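How to Set Up a Small Wooden Tabletop Cabinet: Drawer, Door and Shelves

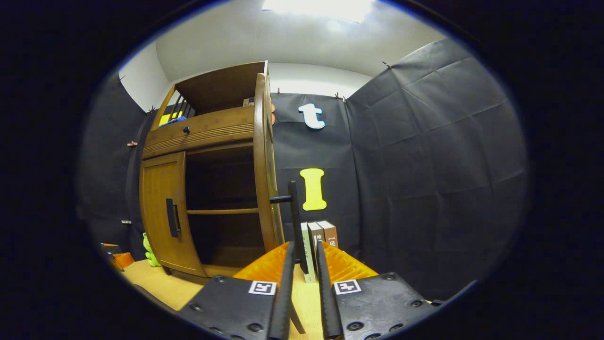
One reader of the Trillico page wrote that she would never put a cabinet with a door on a table, as the door always hits something when it opens. I understand this worry, and it is a good point to begin with. The door needs free space in front of it, and you must plan this space before you put anything inside.

My cabinet is a brown wooden one. It has a hinged door with a long black handle, an open compartment next to it, a drawer with a small round knob, and an open shelf on the top. Many small cabinets have the same parts in another order, so you can follow these steps also with yours.

Before you start

Take everything out, also the small things from the back corners. You will need:
a soft dry cloth
a second cloth, a little damp
a small screwdriver
felt pads for the bottom
a pencil and a strip of paper

Step 1. Find the place

Put the cabinet on a table that does not move when you lean on it. Cut the strip of paper to the width of the door, hold one end at the hinge, and turn it like the door will turn. Mark with the pencil where the other end passes. Everything inside this line must stay free. With my first cabinet, a Callia, I did not do this and a lamp was in the way for the whole of January.

If the table is near a wall, leave a gap of 2 cm behind the cabinet. Air can pass there, and you can also reach a pencil which fell down.

Step 2. Clean the wood

Wipe with the dry cloth first, then with the damp one, then again with the dry one. A drawer front with fine grooves keeps a lot of dust. Go along the grooves, never across them, and use an old soft toothbrush if the cloth does not reach. For a curved side I use the flat hand under the cloth – the pressure is then more equal.

Do not spray water or polish directly on the wood. It runs into the joints and stays there.

Step 3. Check the knob and the handle

Hold the knob and try to turn it. If it turns freely, open the drawer and tighten the screw from the inside. Stop when you feel resistance. A long handle has usually two screws, and you should tighten them a little each, one after the other. If you tighten one completely first, the handle can sit crooked.

Step 4. Put the pads

Tip the cabinet slowly to one side and ask someone to hold it. Stick 4 pads, one in each corner. If the cabinet still rocks, add a second thin pad under the short corner.

Step 5. Fill it from the bottom

Heavy things go down first. Behind the door I keep what I do not want to look at: cables, glue, batteries, the papers from Ulloa with the guarantee.

The open compartment is for things of every day. If a thin shelf divides it, put only light items on the shelf. Mine carries 700 grams and I would not try more. A notebook and a box of envelopes are fine, a jar of coins is not.

The drawer is for flat and small things. Lay them in one layer only. When you must dig, the drawer is too full.

Step 6. The top shelf

An open shelf at the top fills very fast, because the hand goes there by itself. I choose for it a few light things with strong color, so that I see immediately what is missing. A rail at the front is useful, but it does not hold a tall object which tips over. Put tall objects to the back, against the slats.

Looking after it

Empty one part every month and wipe it – the drawer one time, the compartment the next. If the drawer begins to stick, rub a dry candle on the runners. I tried also the Candura wax and for me the result was the same, so use what you have at home.

Last updated: May 3, 2023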